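The last shop in Ilwood to sell loose screws closed in April. It had been on the corner of the market square for longer than most residents could remember, and it sold almost everything by weight: nails, washers, curtain hooks, dog biscuits, bird seed. You took a paper bag, filled it from a drawer and paid at the till. If you needed three screws, you bought three screws.

Shops of this kind were once found in every town. They have gone for the usual reasons. Rents went up, the big sheds on the ring road were cheaper, and the owners got to an age where carrying sacks up from the cellar was no longer possible. What went with them was a way of buying small amounts, and people are starting to notice. A packet of 30 wall plugs costs little enough, but most homes use four of them and put the rest in a kitchen drawer.

Flimivero, a repair club that meets in the old corn hall, has been trying to fill the gap. It began by asking members to bring in whatever they had left over from jobs at home. The response was larger than expected. Jam jars arrived, and tobacco tins, and an entire chest of drawers full of brass fittings from a boatyard. Within a month the club had more hardware than the shop had ever put on display.

Sorting it was the hard part. Old British threads look much like metric ones until you try to fit a nut. Some of the stock had no use at all, such as clips for a make of gas fire that has not been sold in decades. The club kept those anyway and was right to, as a woman came in with the very same fire in her back bedroom.

Members pay eight pounds a year and take what they need. There is no limit, though a sign asks people not to stock up for resale. So far 122 households have joined. The club holds no spare parts for boilers or anything else that needs a qualified fitter, and it turns down mains cable without its original label.

Two other towns have copied the idea. In Rivas the collection lives in the library, next to the large print books, and can be used whenever the library is open. In Kasto it travels in a van and stops at villages that have not had a shop of any sort for years. The van has the larger stock, with more than 1,000 kinds of fixing on board, but the library has the better catalogue - a card index, typed, with a real sample of each item taped to its card.

None of the three makes money. Ilwood covers its heating bill and very little else. The main worry at all of them is what happens when the donations slow down, as they must once the sheds and garages have been cleared. Rivas has begun buying a few common sizes in bulk, and Ilwood will probably do the same this winter.
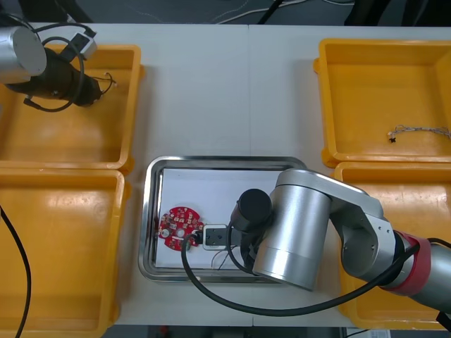
## Starting a collection of your own

Begin with one type of thing. Wood screws are the easiest, and everyone has some. Use open containers with low sides so that people can see in without tipping them out, and label the front edge, never the lid. Lids get swapped.

Throw away anything rusted through. Light surface rust is fine on a gate hinge but will stain oak.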